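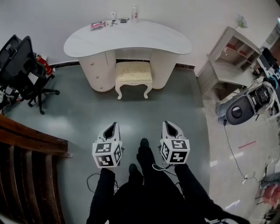

Since the last report the tracking software has learned to admit when it does not know where a hand is, and most of this quarter's money went on teaching it that. In August it would lose sight of a marker, guess, and hand us a trajectory in which the gripper passed calmly through a piece of furniture. The estimator now combines every marker face it can find on a cube, and when each cube shows three faces, as both do at the dressing table, left and right agree with each other to a degree we had stopped expecting. One face remains a struggle. No faces is treated as an absence, with a flag, and the planner is told to keep its opinions to itself.

Work package 1: perception

The pose estimator has been rewritten and is in daily use at the Wastirton site. Ama Amoah rebuilt the test set from scratch, having established that the old one contained the same recording under four different names. It now holds 300 recordings, of which 10 are deliberately dreadful: low light, fast turns, one hand hiding the other. The new estimator completes all 300 without crashing. I realise this is a modest boast, but the previous version could not make it.

Glossy flooring is still a nuisance. Reflected markers are occasionally picked up as real ones, and for a few frames the software believes the operator has a third hand somewhere under the tiles. A check on which way up a marker is facing removes most of these. The rest are on Ama's list.

Work package 2: time alignment

The left and right streams each keep their own clock, and the clocks do not get on. We had been correcting the difference once at the start of each recording, which was fine for short tasks and hopeless for long ones. Agbeko, our alignment tool, now corrects continuously and writes down what it did. The writing down has been the more useful half. We found two faults in our own code by reading the log, and one in the log.

Work package 3: planning

Slower than promised. Nuklow, the planner, takes the recorded hand paths and works out which of them an arm with a fixed base could follow. People lean, step forward and turn at the waist without thinking about it, and Nuklow has no waist. Its first full run rejected more than 782 path segments as out of reach, including several that were perfectly reachable but began with a large sway. Hinata Kudo has separated body movement from hand movement in the input, and the rejections now mostly make sense when we look at them one at a time. Doing that took a fortnight we had not budgeted for.

Small objects on curved-edged furniture are the next difficulty. The planner assumes tables are rectangles. The furniture trade has not been consulted on this and does as it likes. Hinata has a draft that takes the edge from the recorded paths instead, and it works on two of the four desks we have tried.

Changes to the plan

We would like to move the public release of Agbeko ahead of Nuklow, reversing the order in the Zestdale agreement. Agbeko is finished apart from its manual. Nuklow is not finished, and its manual describes features I cannot find.

Spending is on plan except for computing time, which is over, owing to a job that was left running against an empty folder. It produced no results and did so very thoroughly. There is now a limit on how long any job may run, and a short message goes to all of us when one hits it.

Next quarter

Single-face tracking comes first, then the desk edges, then a joint run of all three tools on recordings none of us has seen. Ama will choose those and has declined to say what is in them. Please let us know about the release order before the next review call, as the manual needs a date on its cover and Hinata has already changed it twice.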